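Wk 6 handout, Cell setup and care (single arm, bench cell)
Lab is Tuesday. Read before you come, bring it with you. Notes adapted from Adalberto Batista's old ones, I've changed the order.

## What we're setting up

One arm, one perforated board, one tray. Everything in the sim copy first, then you do it on the real cell in the Sotelo lab. Same base block and same hole grid in both, so your numbers should carry over. If they don't, you've picked the wrong origin (nearly always).

Cell name in the Justik software is Prirnley 2. Don't open Prirnley 1, it's the grad students'.

Things to have straight before touching the jog panel:

- where the base frame is (centre of the mounting plate, on top of the metal block)
- where the board frame is (front right corner mark, NOT the edge of the slab)
- where the tray sits, and which way its long side runs
- your home pose, written down

The board is turned a bit relative to the table. Leave it. You're going to teach the frame to the board, you don't square the board up to the frame.
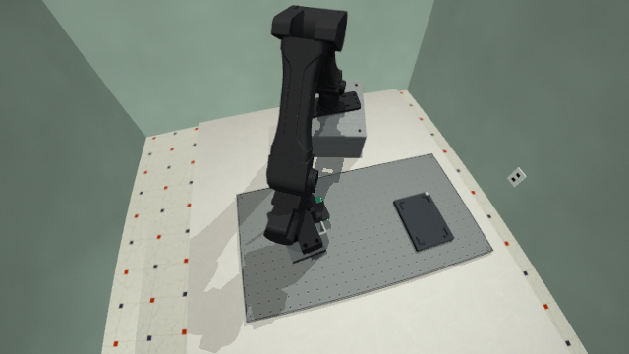 ## Step 1. Base check

Do this one on the real cell even if somebody did it that morning.

1. E-stop in. Controller off, tag on.
2. Wipe the top of the block. Grit under the plate = tilt at the wrist, and the tilt gets bigger the further out you reach.
3. Check the plate fasteners in a cross pattern. Torque value is on the card inside the cabinet door. Don't guess it and don't borrow the value from the Claltia bench, different bolts.
4. Paint marker line across each bolt head. If a line has moved next time, write it in the log and tell me.
5. Hand on the shoulder, rock it gently. Should feel dead solid. Any click, stop.

In the sim there's nothing to tighten, obviously, but do open the base properties and read off the offset. Copy it into your sheet. You'll need it in step 3 and people always go back hunting for it.

## Step 2. Clearance, elbow up

Always elbow up in this cell. Elbow down will solve fine on screen and then put the forearm through the board.

Run the arm from home to above the board at 300 mm/s max, lower if you're new. Watch the elbow and the wall side, don't watch the gripper. Everybody watches the gripper. There's a shelf on the back wall behind the elbow and it's not in the collision model, so the software wont warn you. Add it yourself as a box, leave a decent margin.
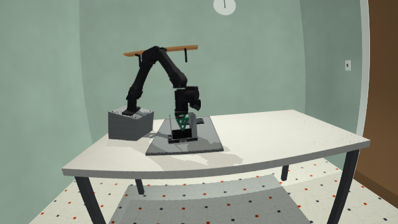 Second pass, same move, this time look at the wrist. Last joint shouldn't wind up more than it has to. If it does a big spin on the way down, your home pose is on the wrong side, fix home and not the waypoint. Save as a new program each time. I had a group overwrite 1226 last August and we lost the whole good calibration, please don't.

## Step 3. Teach the board frame

Three point method:

- P1 origin, at the front right mark
- P2 along the front edge, go as far out as you can reach comfortably
- P3 anywhere on the board off that line

Far apart is good. Points close together will give you a frame that looks right at the origin and is rubbish at the back. Some 6 holes between points is the bare minimum, more if you've got room.

Creep the last bit. Jog in tool coordinates, smallest increment, and put your viewpoint right down in beside the gripper. From across the table you can't judge the gap at all. Zoomed in, use the holes: they squash into ovals as the board tips away from you, and the rows give you a straight line to compare with.
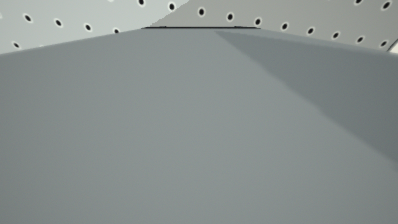
Once all three are in, hit compute and look at the residual before you accept. High residual, redo P2 first, it's usualy P2. Then jog along X of the new frame. The tool should follow a row of holes and stay on it. Drifts off = redo. Don't fudge it with an offset!!

## Step 4. Tray

Tray position gets taught off the board frame, never off base. Four inner corner guides, touch off two on the diagonal. Tray must be empty for this.

## Looking after it

| When | What |
|---|---|
| Every session | wipe board, check bolt lines, run home |
| Weekly | gripper fingers, cable slack at the wrist |
| Each term | full reteach of board frame, backup to the shared drive |

If the arm gets bumped, even softly, it's a full step 1 and step 3.

## Hand in

Your sheet with base offset, P1 to P3, residual, and a one line note on what you had to redo. Groups of 2. Due at the start of next lab.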